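Lorolora cell, notebook, February, after lunch

Arm is back up. Wrist cable was the culprit again, same as last time, so whoever wrote "fixed for good" in the margin of the earlier page can come and cross it out. (It was me. I have crossed it out.)

Symptom, for the record: gripper drops off the bus whenever joint six goes past a quarter turn, comes back when you swear at it and power cycle. Log had 754 comms timeouts since the last service. Usha thought it was the driver update. I thought it was Usha's driver update. We were both wrong and only one of us had to apologize.

What I did: took the finger module off, reseated the connector, found the strain relief had been clamping mostly air. Replaced it with the Hekell one from the drawer, left more slack in the loop than looks decent. All 4 flange screws back to the torque on the card. The card is now taped inside the cabinet door, where it was supposed to be already. 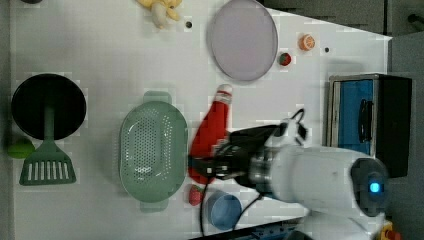
Ketchup bottle is still my favorite check after any gripper work. It's slippery, it's got no flat sides worth trusting, and if the fingers are out of line it squirts away like soap. Ran 8 grasps with wrist rotation in between. No dropouts, no timeouts. One grasp landed too near the cap end, which I put down to the tool offset. It moved a hair when the fingers came off, so I redid the calibration and saved it under the Nakudell config. The old one is still there with "old" in the name, please don't load it.

Still open:
Cable loop over the gripper stands up tall. Fine for tabletop work, but watch it on anything that means reaching into the oven. Parvathi wants a guide clip halfway along. I want one too, I just don't want to be the one printing it.
Finger pads are getting shiny. Ordered a set from Hegde, no ship date, naturally.
Joint six to be checked again when the pads go on.

P. Iyer has the cell until 4. If it faults, write down the joint angle BEFORE you reboot. Last time I got a sticky note that said "it did the thing."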